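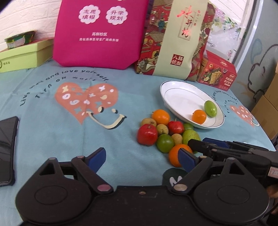 Getting orange juice and pulp stains out of a vinyl-backed tablecloth

Posted in Household > Laundry and Fabrics
Asked by Hyun-seo Chae, 30/11/2021
Viewed 352 times

I have a printed tablecloth with a soft fabric-like top and a vinyl backing. We eat a lot of citrus in the winter and there are now yellow marks in several spots where juice sat overnight. Wiping with a damp cloth takes off the sticky part but the yellow stays. One of the marks is on a light part of the print, so it shows.

The tag says to wipe clean only and not to iron. I tried dish soap once and it made no difference that I could tell. I am worried about using bleach and taking the color off with it. The cloth was a gift from my aunt and I can't find the same one for sale anymore, so I would like to keep it going.

Two things I want to know. What will take out the yellow without hurting the print? And is the "wipe clean only" tag something I have to follow, or can it go in the washer on cold?

The table is 54 inches long and the cloth hangs over by a few inches on each end, so it is too big for my sink, but I do have a bathtub.

Noh
Member, 9 posts

Just put it in the washer. I do mine on cold with the towels and it's fine. If it's a cheap one it isn't worth the trouble, get another one.

Sun-ja Byun
Member since June

I would not put it in the washer. I lost one that way. The vinyl cracked along the folds during the spin, and after that every spill went straight through to the wood. Some of them survive it, but you can't tell which kind you have until it's too late. If yours can't be replaced, go by the tag.

For the stain, start with white vinegar and water, half and half. Test it first on a corner that hangs down where it won't be seen. Dab it on, leave it for 10 minutes, blot with a white cloth and look at the cloth. If there is dye on it, stop there. If it is clean, go ahead on the yellow spots. Blot them and don't scrub. Scrubbing roughs up the top layer and the spot will look dull even after the color is gone.

If vinegar doesn't do it, the next thing I would try is plain 3 percent hydrogen peroxide, the kind in the brown bottle from the drugstore. Same test on the corner. Put a few drops on the stain, wait five minutes, blot, then wipe with clear water. You can repeat it two or three times. Don't mix it with the vinegar, and rinse one off fully before you use the other. It can lighten a print, so keep it inside the edges of the stain as well as you can. A cotton swab helps.

Skip the chlorine bleach. On the one I tried it on, the white parts turned a sort of tan.

Old juice is harder than new juice. The sugar in it darkens as it sits, and heat makes that worse, so don't put a hot dish on the spot or go over it with a hair dryer. If it has been there all season you may only get it down to a faint mark.

The bathtub is a good idea for the overall cleaning. Lay the cloth in it fabric side up, without creasing it. Use cool water and a small squirt of dish soap, wipe it down with a sponge, rinse, and hang it over the shower rod with the vinyl side against the rod. Mine takes a full day to dry. Make sure the back is dry before it goes on the table again or you can get a cloudy patch in the finish. That happened on my mother's table and we had to rub it out with furniture polish.

For storage, roll it around a cardboard tube. Folding is what starts the cracks.

Hyun-seo Chae

Thank you, Sun-ja. The corner test was fine with vinegar, no dye on the cloth. Two of the marks are lighter after one try. The one on the light part of the print hasn't changed much, so I will get peroxide and try that next. I am leaving the washer alone.

Do you know if the tube from gift wrap is strong enough, or does it need to be a mailing tube?

Sun-ja Byun

Gift wrap tube is fine if it stands in a closet. If you lay it flat with things on top, use the mailing tube.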